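Cleaning and Greasing a Rosser 1554 Mortise Lock

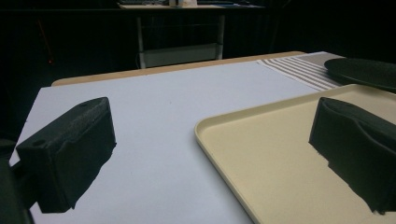

White tabletop with a beige plastic tray.

The Rosser 1554 is a lever-type mortise lock found in a lot of older interior and porch doors. When the latch drags or the key needs a second try, the cause is usually old grease that has picked up dust and hardened. Cleaning takes an evening and rarely calls for new parts. The steps below apply to the Malemcombe and Ulcombe door sets as well, which use the same case with different trim.

What you need

Flat screwdriver with a blade as wide as the screw slots
Small Phillips screwdriver (Ulcombe trim only)
Shallow tray
Old toothbrush
Mineral spirits and a lidded jar
Cotton rags and wooden toothpicks
Light lock grease - Woltitz white or similar
Dry graphite for the key side

Do not use spray oil anywhere in the case. It thins the old grease, carries grit into the lever stack, and leaves the lock worse after a few months.

Work in a ventilated room, keep the mineral spirits away from flames, and wear gloves. Lay used rags out flat to dry outdoors before throwing them away.

Removing the lock

Open the door and wedge it so it cannot swing. Loosen the set screw on one knob, unscrew the knob, and pull the other knob out with the spindle attached. On Ulcombe trim the set screw is under the rose, so the rose comes off first.

Take out the two screws in the faceplate. If paint has bridged the edge of the plate, score it with a utility knife before you pull. Slide a screwdriver through the spindle hole and draw the case toward you evenly from both sides of the door. Prying at the faceplate will bend it.

If the case does not move, check for a key left in the lock, and check that the deadbolt is fully retracted.

Opening the case

Lay the case flat with the cover screws facing up. The cover is held by one center screw and located by two posts. Remove the screw and lift the cover straight up, holding the latch spring down with a toothpick. The spring is under tension and will jump if the cover is tilted.

Take a photo before moving anything. The positions that matter are:

The open end of the latch spring, which bears against the case wall
The order of the levers on their post
The side of the hub that faces up
Which lever spring sits above which

The 1554 has five levers in most versions. They look alike and are not interchangeable. Lift them off one at a time and set them in the tray in the order they came off, left to right, same face up. If you clean them in one batch, you will lose the order, so do one and put it back in its place before picking up the next.

Cleaning

Brush each part with mineral spirits and wipe it dry. Heavy deposits collect in the hub bearing and along the bottom edge of the deadbolt. Use a toothpick there. A steel pick scratches the bearing surface, and a scratched hub will feel rough no matter how much grease is on it.

Surface rust on the case can be removed with fine steel wool. Keep steel wool off the levers and wipe out all the loose strands before reassembly.

Look at the latch spring while it is out. A good one has an even curve. Replace it if there is a kink or a visible crack near the bend. Springs are sold by case number, stamped inside the cover.

Greasing

Apply a thin film of grease to the hub bearing, the latch tail, the deadbolt edges, and the post for the cover. The film should be barely visible. The levers stay dry except for a trace of graphite on their faces - grease between levers makes them stick together and move as a block.

Reassembly

Put the levers back in reverse order, then the latch, hub, and spring. Fit the cover and start the screw by hand. Before tightening, turn the hub with the spindle and work the bolt with the key. Both should move freely. If the bolt binds as the cover screw is tightened, one of the levers is off its post.

Slide the case into the door, start both faceplate screws, and test again with the knobs on. Tighten the faceplate screws last. Overtightening them in an old door pulls the case out of line.

Remaining problems

Latch still slow: check that the knobs are not pressed hard against the roses. Back off the threaded knob a quarter turn and reset the screw.

Latch moves well with the door open but not closed: the strike plate is out of line. Rub chalk on the latch, close the door, and see where it marks.

Key turns but bolt does not move: a lever is in backward. Open the case and compare with your photo.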